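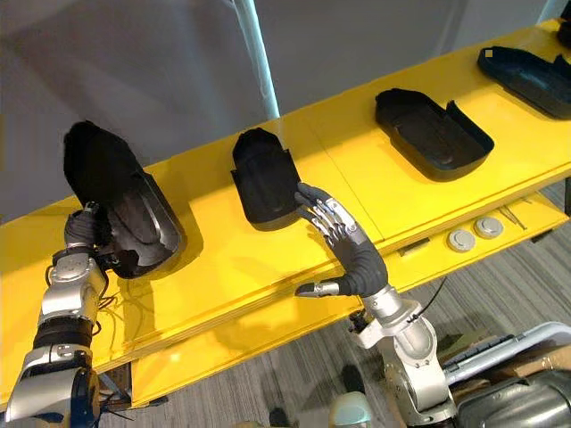 Photo: Starwood Robotics Laboratory

Two-Arm Handling Cell: Questions About the Grip Fault and the Suspension of Work

Last updated November 2023

The following answers are provided for laboratory users, visiting partners and staff of the Starwood building. They concern the grip fault recorded on the two-arm robot during shelf handling trials, and the conditions under which the robot may be used.

What happened?

During a handling trial at the yellow shelf, the left hand did not open when the control program told it to release a part. The arm then began its next move with the part still held. The part struck a tray and pushed it off the shelf. The operator pressed the emergency stop and both arms came to a halt.

Was anyone hurt?

No. The operator was outside the marked area, as the rules require, and no other person was in the room.

What was the robot handling?

The trials use black shoe-shaped trays and a soft, fabric-covered piece of similar shape. The soft piece gives way under the fingers, and this has a bearing on the fault.

What caused the fault?

Two causes were found. The first was a worn cable at the left wrist, which interrupted the signal from the finger sensors. The second was in the Cilano control software. When the signal dropped out, the software kept the last reading it had received and treated the hand as open. It should have stopped the arm.

Why was the fault not found earlier?

The cable was last inspected in March, under a schedule that called for a check every 600 hours of powered use. The fault occurred 175 hours after that inspection. A review of the stored logs found 11 earlier signal losses, all too short to affect a move. The software did not report them to the operator.

What has been changed?

The wrist cables on both arms have been replaced and rerouted. Fiter, which maintains the arms, now inspects them every 156 hours. The control software has been revised so that any loss of the finger signal stops both arms and shows a warning. An arm may not leave the shelf until the state of its hand has been confirmed.

Is the robot in use again?

Yes, with limits. Trials may be run at reduced speed with a trained operator present at all times. Unattended and overnight runs remain suspended.

May I reach in to straighten a tray?

No. A tray may be moved by hand only after both arms have been stopped and the key has been removed. This applies even if the arms appear to be at rest. A hand that is holding a part may open or close without notice when power returns.

What should I do if a hand does not release?

Press the emergency stop. Do not pull on the part or on the fingers. Leave the part where it is, write down the time and the name of the program, and contact the laboratory office. The release procedure is posted beside the control desk.

Does this affect the Hailu project?

Hailu trials scheduled on this robot have been moved to a later period. Project partners will receive revised dates from the laboratory office.

Where can I obtain the full report?

Registered users may request a copy from the laboratory office. Logs are released only with the written approval of the project concerned.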